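4. Folding and sorting cloths

4.1 Why cloths

Of all the chores in our list, putting away cleaning cloths was the one we most looked forward to, and it repaid us. A cloth is cheap, it survives any amount of bad handling, and every household and workshop has a drawer or a box full of them. It is also a wonderfully awkward thing for a machine. A mug has one shape and a handle in a known place. A cloth has as many shapes as there are ways of dropping it, and the part one would like to hold (a corner, as a rule) is very often underneath everything else.

Earlier sections dealt with rigid objects, where the Talavera controller already does useful work. We now ask how much of that carries over when the object has no fixed shape at all. The short answer is that a good deal more carries over than we had expected, though the failures are of a new kind and deserve a section to themselves.

4.2 The chore

The instruction given to the system is the one a person would be given: fold the cloths and put them in the tray. The cloths differ in colour and size, and they start in whatever state the operator leaves them. At the Flultby site, where all the work in this section was carried out, operators were asked to drop the cloths and not to arrange them. Erlinda Manalo, who ran most of the sessions, kept strictly to this, and some of her starting layouts were harder than anything we would have dared to design ourselves.

We split the chore into four stages for scoring. The system must choose a cloth, get hold of it by an edge or corner, fold it, and place it. A stage counts as passed only if a person watching would not feel the need to step in. This is a loose rule, but two people scoring the same attempt rarely disagreed, and when they did, it was nearly always over what counts as a fold.

The training set holds 4,000 attempts driven by people, all of them with the same two arms used in the tests. We kept the clumsy attempts along with the good ones. Dagmar Jelínek argued for this early on, on the grounds that a clumsy attempt usually contains a recovery, and recoveries are just what a machine lacks when it has only ever watched experts. She was right, and we return to the point in 4.5.

4.3 Choosing and grasping

Grasping is where cloth first parts company with crockery. The fingers have to come down almost to the surface, close on a layer of fabric that may be very thin, and come away with that layer and no other. If they stop too high they shut on air. If they go too low they press on the wood and the cloth skids. The view from the wrist matters enormously here, as it is the only one in which the edge of a cloth and the tips of the fingers can be compared at close quarters (Figure 1).

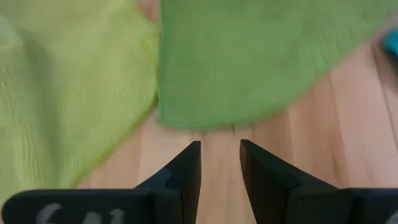 Figure 1. Wrist view of an open gripper, with a pale yellow-green cloth to the left and a brighter green cloth ahead of the fingertips.

Cloths that meet or overlap are the interesting case. To a person, two shades of green lying against each other are plainly two cloths. To the controller the join is a line like any other, and a fold in a single cloth can make a line just as strong. With the wrist view switched off, Talavera quite often took hold of both pieces at once and set about folding them as one. With the view restored, this became uncommon, and most of what remained came from cases where the hem of the upper cloth was hidden.

We were delighted to find that the system had learned to lower the fingers just short of an edge and slide in towards it, lifting the hem slightly before closing. Every one of our operators does this, and none of them had been told to. Chutima Sombatkul went back through the recordings and found that she did it herself on nearly every thin cloth, without ever having noticed. The habit had passed from the people to the machine with no one writing it down, and to our minds this is the best argument for learning such chores from people in the first place.

Choice of cloth was less impressive. A person clearing a table takes the easy ones first, or the one on top, or works from one side to the other. Talavera has no such plan. It tends to go for whatever lies between the grippers, even when a flatter and simpler cloth is waiting near the front. This seldom spoils an attempt, but it does make the work slower, and it looks odd to anyone who has done the chore by hand.

4.4 Folding with two arms

Folding needs both arms, and needs them to agree. One holds while the other carries, or both carry together and set down at the same moment. The second way is quicker and gives a neater result, but it asks for a shared sense of timing that the rigid chores never called for. When one arm arrives early, it drags the fabric, and the other arm finds that the corner it was heading for has moved. 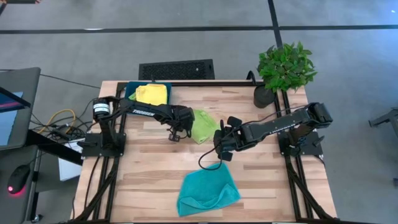

A crumpled heap must be opened out before it can be folded at all, and this opening-out turned out to be the hardest single step. There is no fixed recipe for it. Operators pinch at something promising, lift, look at what hangs down, and let go again if it is the wrong bit. The sequence may be repeated several times and no one thinks of the early tries as mistakes. Scoring by stages hides this effort, so for the opening-out step we also kept written notes, and those notes shaped our view of the results more than the scores did.

What the notes show is a system that lifts well and looks badly. It will raise a corner quite nicely, pause, and then put it down in much the same place. The second try resembles the first. People change their approach after a failed lift: they come from the other side, or pull a different fold, or simply give the cloth a shake. We saw Talavera change sides now and then, and each time the room cheered up noticeably, but we can't yet say what prompts it to do so.

Once a cloth is flat, things go far better. Smaller pieces are folded in half and in half again with little fuss, and the edges line up well enough for a drawer. Large cloths remain troublesome at the second fold, when the fabric has become thick and springy and the top layers tend to slide back. Bienvenido Bañez suggested having one gripper rest on the fold while the other withdraws, and a handful of added demonstrations was enough for the system to pick this up. It now does so on small cloths as well, where it isn't needed, which costs time but does no harm.

Placing the finished cloth in a tray gives little difficulty, and we had feared otherwise. The tray has walls, the folded cloth is fairly stiff, and a small error in position is put right by the tray itself. The one recurring fault is a tail of fabric left trailing from the gripper and caught beneath the cloth as it goes down. A scorer at Flultby might let this pass; a tidy-minded householder probably would not.

4.5 What the clumsy attempts taught it

To test the value of recoveries, we trained a second controller, Skukinia, on the clean attempts alone. Everything else was left as it was. On cloths laid out flat, the two behaved so alike that the scorers could not tell them apart. On heaps the difference was plain within minutes. Skukinia would miss its grasp and carry on regardless, making the full motion of a fold with nothing between its fingers. Talavera, having watched people miss and try again, would generally go back down.

We find this very encouraging. It means that the afternoon when an operator was tired and fumbled half the corners is not an afternoon wasted. It also suggests that collecting such data need not be left to the most skilled hands. Danilo Dimaculangan joined the operators with no practice at all, and his early recordings contain some of the richest recoveries in the set.

4.6 Is it a chore done?

A folded cloth from Talavera is a perfectly good folded cloth. We have used them. If the question is whether a pair of robot arms can take a flat cloth, fold it and put it away without help, then at our table the answer is yes, often enough to be a pleasure to watch. If the question is whether they can be left with a heap while the householder goes out, the answer is no, and the obstacle is opening out the heap.

Speed must be mentioned too. Every one of our operators can clear the table by hand long before the arms have finished, and even the same operators driving the arms remotely are comfortably ahead. Part of the gap comes from pauses after a failed lift, so work on the looking problem described in 4.4 should shorten the whole chore as well as making it more reliable.

The tests reported here used one table, one pair of arms and cloths meant for cleaning. Shirts, socks and fitted sheets will bring sleeves, holes and elastic, and we make no claim about them. A first set of tea towels has been prepared for the Jerkville site, where the lighting is poorer and the work surface is darker, and where the operators have not seen any of our earlier recordings. The scoring rule will stay the same, with one addition agreed among the authors: the time spent opening out each cloth will be logged separately from the time spent folding it.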